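Sequeira Parts Washer, Model 800
Section 5: Setting up the soak bins
Rev. 17/07/2018

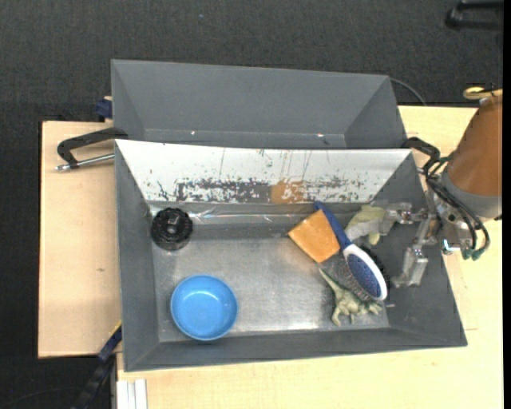 Fig. 5-1. Gray bins on the bench, one behind the other.

Before you start
Unit unplugged. Lid off. Gloves on, the long ones. Have the Fludident concentrate, a measuring jug and a clean rag within reach.

CAUTION: Do not mix Fludident with bleach or any other cleaner.

1. Set the washer on a level surface. Leave 100 mm clear at the back for the hose.
2. Screw the drain hose on hand tight. No pliers, the collar cracks.
3. Close the drain valve. Check it again.
4. Fill tank with tap water to the lower line. Cold only.
5. Measure 80 ml of concentrate into the jug, then pour in slowly along the side wall.
6. Top up to the upper line. Don't go over.
7. Lower the basket. Handle should click on both sides. If it wont click, lift out and turn it round.
8. Lid on, plug in, press START. Pump takes a few seconds to catch.

NOTE: Old scratches in a bin are fine. Cracks are not. Replace a cracked bin before the next fill.

NOTE: Wostow filter owners: fit the adapter ring first, flat side up, then go back to step 2.

Loading
- Heavy parts at the bottom.
- Nothing above the basket rim.
- Springs and small screws go in the mesh cup (sold seperately, Jametti order form, last page).

CAUTION: Unplug before reaching into the tank. Every time.

If it leaks
Hose collar first, then drain valve. Still dripping: drain down, dry the seal, reseat it with the lip facing in. Torn seal, stop using the unit and order a new one.

Draining and storage: see Section 6.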